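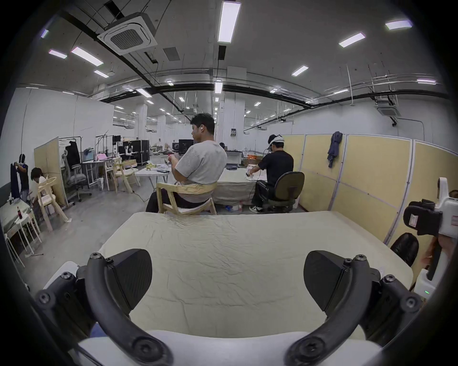 Week 4 handout: Learning from hand-held grippers

Last week we covered teleoperation, where a person drives a robot arm and the arm's own motion is recorded. This week's method leaves the arm out of the collection step. A person holds a gripper and does the task directly, and a camera on the tool records the view past the fingers. Both fingers stay at the bottom of the view, with the gap between the pads and the cream cloth on the table beyond them, so a policy trained on such images always sees where its fingertips are relative to the work. The rest of the view is whatever the room contains. In a hall like this one that means people at other tables, chairs, partition panels and long rows of ceiling lights, and none of it has anything to do with the task.

The reading for this week is the Utholm report. Its main question is how much that background matters. The authors trained two policies on the same number of demonstrations of a cloth folding task. The Sana set was collected at a single table facing a blank wall. The Donulero set was collected at 18 tables in shared rooms, with other people working nearby.

Tested at the original table, the two policies did equally well. Tested in a new room, the Donulero policy finished 70 percent of its trials and the Sana policy finished fewer than half. Most Sana failures came before the first grasp, when the gripper stopped short of the cloth or closed beside it.

Read section 2 closely. It explains how gripper pose is recovered from video, and why fast wrist turns cause dropped segments. The Bedoya filter in the appendix is optional.

For discussion: the new room had the same table height as the old ones. What would you change in the test to check whether the policy depends on that? Bring half a page of notes.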